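Notebook, household handling project, student team
24 May 2020
Entry by Funmilayo Onyeka

Working from home again, so the bed stays the work surface. Bendik asked for entries that somebody else could pick up and use, so I'm writing down more than I normally would.

Plan for the day was the soft items list. We have enough hard objects from December, when we still had the bench at Condon, and Mirsad's last training run showed what you'd expect: fine on boxes, poor on anything that folds. The target for the soft set is 1000 usable episodes across the team. Shaohua's count this morning was 1198 recorded, but that is before the review pass, and the review pass always takes a bite out of it.

Setup notes. Handheld gripper, blue pads. Checked the pivot screws before starting and again at lunch. One on the right linkage wanted a quarter turn. I've been using the small driver from the Akton kit and it fits, no need to order another. Wiped the pads with a damp cloth and let them dry before use.

Each episode starts with the jaws open and above the bed, then approach, close, lift, move, release, back up. Hold still for a moment at both ends so the segmenting script finds the cut. I kept forgetting the hold at the end for the first batch and had to redo 12 of them.

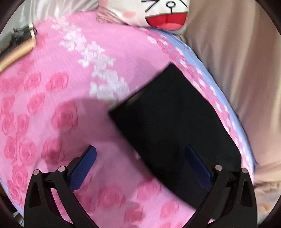
Speed on the approach is still my main problem. When I come down quickly the wrist turns a little and the pads arrive at different heights. With a thick item it doesn't matter much. With something flat, one pad touches first and pushes the item along the sheet, and then the sheet comes too. Slowing down for the last part of the move fixed most of it. I also tried bracing my elbow against my side, which helps but makes the reach short. Ayodele does it kneeling by the bed. Tried that after lunch and it was better for my back, worse for my knees. Folded towel next time.

The sheet itself: patterned, and Mirsad thinks that's good for us because the tracking has something to hold on to. On the plain gray blanket last week we lost the pose in several episodes and those had to go. I'm leaving the printed one on. It needs pulling tight every so often or it bunches where the pads drag, and the tracker doesn't seem to mind but I do.

Grasp on dark items. Shaohua's labeling tool (the Okeke branch, not the main one) has trouble finding the edge when the item and the jaws are both black. She asked for a batch made only of dark things so she can tune against it. Agreed to do 30 of those, mixed shapes, and to vary which way the opening faces when there is one.

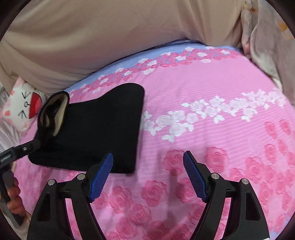
Black fabric item on the rose sheet, cuff folded back, jaws open.

Where to grab a thing with an opening is something we should settle as a team. If I take it by the closed end it lifts cleanly but hangs long and touches the bed during the move. By the cuff it is easier to place, but the pads sometimes pinch only one layer. I marked these in the log as "cuff" and "body" so they can be split later. Bendik would like a single rule before the Somstead student day. My vote is to keep both and let the label carry the difference, but I'll go with whatever we decide on the call.

Files are copied to the shared drive under my initials. Log sheet is up to date except for the comments column on the last batch.

To do:
Ask Ayodele if the spare pads are at her place or mine.
Send Shaohua the dark batch when the upload finishes.
Redo the calibration clip, the one from this morning is too short.
Comments column.
Charge everything tonight.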